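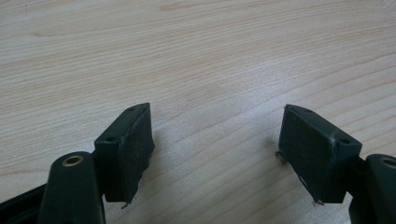 A written comment received ahead of this session asked why the Seso district is paying to repair old sewers when it could simply build a larger treatment plant, and whether ratepayers would ever see the difference. The talk takes up both points. Read the comment aloud before the first slide.

Clean Water in the Sewer: Inflow and Infiltration Work in the Vindden Basin
Notes for the presenter

Slide 1. Opening

Welcome the audience on behalf of the Seso Wastewater District. State that the talk covers the Vindden basin only. The other basins drain to the same plant but have newer pipe and are handled under a separate program.

Explain the term in the title. Inflow is rainwater that enters the sewer directly, through roof drains, yard drains and manhole covers. Infiltration is groundwater that seeps in through cracks and poor joints. Both are clean enough to go to a creek. Once they are in the sewer they must be pumped, screened and treated along with everything else.

Slide 2. The basin

Point out the two trunk lines on the map and the place where they join, just upstream of the lower pumping station. Most of the pipe in the older streets is vitrified clay laid in short lengths. Every length has a joint, and the joints were sealed with mortar. Mortar does not last as long as clay does.

The lower station was sized for dry-weather flow with a reasonable allowance for rain. During long storms both pumps run without a break and the level in the wet well continues to rise. The district is required to report any overflow, and the record of those reports is what led to the present program.

Slide 3. What was inspected

The district engaged Radulović to carry out the survey. Crews opened 641 manholes and recorded the condition of the cover, frame, chimney, walls and channel. Defects were graded on the same scale used elsewhere in the district so that the results can be compared.

Of these, 388 were recommended for repair. Remind the audience that a recommendation for repair covers a wide range, from a new gasket to full replacement of the upper section. Do not describe all of them as failing.

Smoke testing followed in the older streets. Notices were hung on doors beforehand. Smoke that rises from a gutter downspout shows that the roof drain is tied into the sewer. Smoke inside a house usually points to a dry trap, and the remedy is to pour water into the floor drain.

If asked about flow meters: they were left in place through one wet season. Readings taken between midnight and early morning were used to estimate infiltration, as household use is at its lowest during those hours.

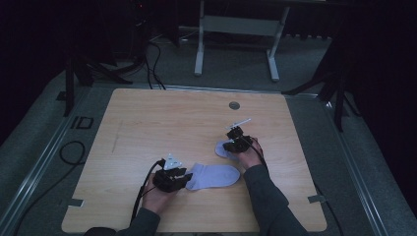

Reading time for the remaining notes: 4 minutes

Slide 4. Why repair was chosen over expansion

Return to the written comment here. A larger plant would treat the extra water, but it would do nothing for the lower station or for the trunk lines leading to it. Those would have to be enlarged as well. The district's engineers compared the full cost of both courses, including power and chemicals, and the board approved repair as the first step.

Be candid that repair does not rule out expansion at a later date. Growth in the upper part of the basin may require it. The purpose of the present work is to make sure that any future plant is sized for wastewater.

Slide 5. Methods

The repair contract was awarded to Vikuvo after an open tender. Describe the main methods in plain terms.

Cured-in-place lining. A flexible tube filled with resin is placed inside the existing pipe and hardened with steam or hot water. Service connections are then reopened from inside by a remote cutter. Residents are asked not to run water while the liner cures.

Manhole sealing. Loose material is removed, active leaks are stopped with grout, and the walls receive a cement-based coating. Vented covers in low spots are replaced with solid ones.

Open excavation. This is used only where the pipe has collapsed or lost its slope. A liner follows the shape of the pipe it is placed in, and a sag will remain a sag.

A sample of cut liner will be passed through the audience. Please make sure that it comes back to the front table.

Slide 6. Private laterals

This slide tends to draw the most questions. Allow extra time.

The lateral is the pipe from the house to the main, and in this district it belongs to the property owner for its full length. Lining the main while leaving the laterals alone moves part of the problem: groundwater that can no longer enter the main will find the next opening along the trench.

The district has offered free camera inspection to owners in the older streets, and over 400 have accepted. Owners whose laterals are found to be defective receive a written report with still photographs from the inspection. They may use their own licensed plumber or apply to the district for a shared-cost repair.

Disconnection of roof drains is a different matter. It is required under the sewer ordinance. Owners are given a compliance period, and an extension may be requested in writing where the yard does not slope away from the house. Do not discuss individual properties from the podium. Refer such questions to the customer desk.

Slide 7. Results to date

Show the two hydrographs side by side. They are from storms of similar depth, one before lining began on the east trunk and one after. The peak at the lower station is lower in the second, and the flow returns to its normal pattern sooner.

State the limits of the comparison. The ground was drier before the second storm, and two storms are a small sample. The west trunk has not been lined. A fuller analysis will be prepared when the meters have been back in the ground for another wet season.

Slide 8. Schedule and street work

Lining of the west trunk is planned to begin in May, subject to delivery of materials. Work in front of the school will be done outside class hours. Bypass pumps will run overnight at two locations, and Vikuvo is required to use sound-reduced units at both.

Street restoration is included in the contract. Temporary pavement will remain in place until the trench has settled, after which the permanent surface will be laid.

Questions

Take written questions first and then questions from the floor. If a question concerns rates, explain that the rate study is a separate item and that copies of the draft are available at the district office. Leave the contact slide on the screen until the room has cleared.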